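Keys, Hooks and the Folding Table
Posted in Small Fixes by Vaughn Mercado

My household owns 13 keys, and I can tell you what perhaps half of them open. The others have been promoted from house to house on seniority. One came with a shed in Bravisthorpe that was pulled down in August, and I still move it carefully from drawer to drawer.

Before you put up a single hook, sort the keys. Tip everything out on a folding table and spread it so no piece touches another. A pale top is best. I once did this on a patterned tablecloth and lost the mailbox key for a week in a printed fern.
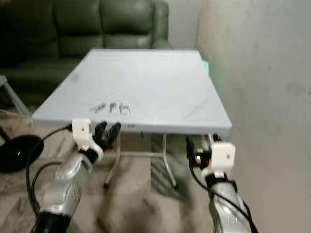 Small metal bits on a pale folding tabletop, well spread out.

Try every key in every lock you own, including the ones you're sure about. Tag the winners right away. Masking tape and a pen will do until you buy proper tags, which in my case has been six years. Anything that fits nothing goes in an envelope with the date on it. If you haven't opened the envelope a year later, you may throw it out, or do as I do and start a second envelope.

One key to a split ring, please. My neighbor Dexter Haddad carries his all on one ring and sounds like a sleigh coming up the stairs.

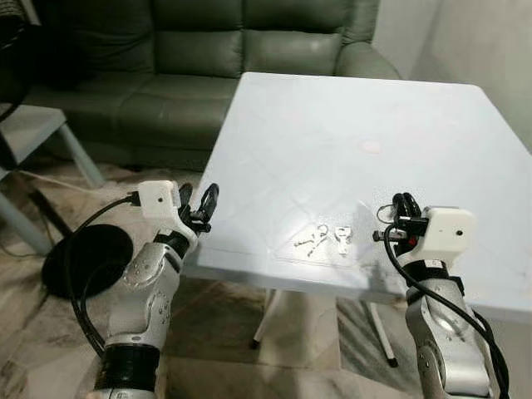

If a ring won't open, slide a staple remover into the gap and let it hold the coils apart while you thread the key. This saves a thumbnail, and thumbnails are slow to replace.

Now the wall. I like adhesive hooks, mainly for what my drill and I have done to plaster in the past. Wipe the spot with rubbing alcohol and let it dry. Mark your line in pencil, using a level, even if you have a good eye. I have a good eye and a visibly downhill coat rack.

Press each hook hard for the time given on the packet, then leave it alone overnight. Yes, overnight. Read the weight limit too, and don't hang a winter coat on something meant for a mailbox key. 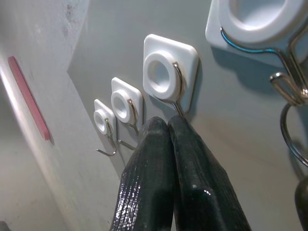
Give each person a hook and keep to the same order forever. Spares go at the far end, where guests won't take them by mistake. To get a hook off later, warm the plate with a hair dryer and work dental floss behind it in a sawing motion. Any glue left on the wall will roll off under your thumb, along with a little paint if you're in a hurry.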